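Lahlou Shared Workshop Forum > Builds > Cloth handling with hand-held grippers

wsalem
Posted in August, 4:10 p.m.

Members are invited to comment on the second revision of the Parach hand-held gripper. The finger has been reprinted with a deeper hook, and the spring has been replaced. The log now holds 297 cloth demonstrations toward a target of 500. The present procedure is as follows.

1. Take one corner of the cloth in each gripper and raise it until the middle hangs freely. Keep both marker tags facing outward.

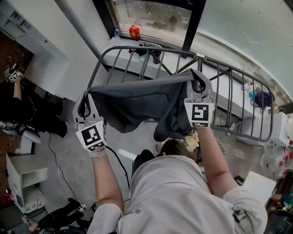 2. Lower the cloth to the rail, release both corners, and enter the result in the log before starting again.

Skamberg_bench
Reply 1

The hooked finger is a clear improvement for corners. I do not agree with the procedure, however. A dark cloth over a dark gray rail is a poor choice for a first set. I would request a light cloth for the next 250 entries.

wsalem
Reply 2

The objection is noted. The dark cloth was selected deliberately, and I would prefer to complete the set before changing materials.

Salma Alaoui
Reply 3

My concern is the cable. It runs from the left gripper down past the operator, and there are more loose cables on the floor. Workshop rules require floor cables to be taped or covered while a bench is in use. Please attend to this before the next session.

wsalem
Reply 4

Agreed. I will fit a clip at the wrist and tape the floor runs.

Skamberg_bench
Reply 5

I maintain my position on the cloth. Would you post the finger file? I wish to print it for the Vusadar wrist mount, which has a narrower slot.

wsalem
Reply 6

The file is in the Parach folder, revision 2. The slot width is the first parameter.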